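Sorting the kitchen and playroom muddle with one metal bin

Posted by Tatiana Matoušek, May 18, 2021

If your house is anything like mine, by teatime the worktop has fruit on it, the toys have got in among the plates, and there's a cup under the sofa. I used to put everything away one piece at a time, walking back and forth like a clockwork mouse. Then my neighbour Miloslav gave me an old sheet-metal bin from his workshop and I've been hooked on the gather-and-sort method ever since!

What you need

One big, sturdy bin, ideally with a divider
A clear table
A damp cloth
Ten minutes (fewer once you get the knack)

Step 1. Clean the bin. Mine is grey and scuffed and has had a hard life, so I washed it twice with warm soapy water and dried it well. Scratches are fine. If yours is flaking, line it with a clean tea towel before any food goes near it.

Step 2. Do one lap of the house and pick up everything that's in the wrong place. Don't sort yet! Plastic cups can be nested as you go — they take up so much less room — and a divided plate can lie flat in the middle.
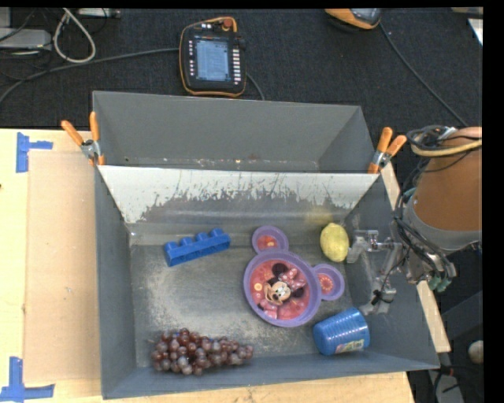

Step 3. Take the fruit out first. Grapes bruise if a building block lands on them, so get them rinsed and into the fridge. Lemons are tougher and can go straight back in the bowl.

Step 4. Next, the plates and cups. Anything that's been on the floor goes to the sink, and the rest goes back in the cupboard. We keep the children's things on the lowest shelf, so they can put away their own Minnie Mouse plate (they love this bit, long may it last).

Step 5. Toys last. Carry the bin to the toy box and empty it there. Building blocks get a wipe with the damp cloth if they feel sticky, and they usually do.

Step 6. Wipe out the bin, getting right down into the corners by the divider, and leave it to dry before you put it away.

Try it for a week and see how you get on. I'd love to hear what you use for a bin — Dušan down the road swears by a washing-up bowl, and it works a treat for smaller rooms.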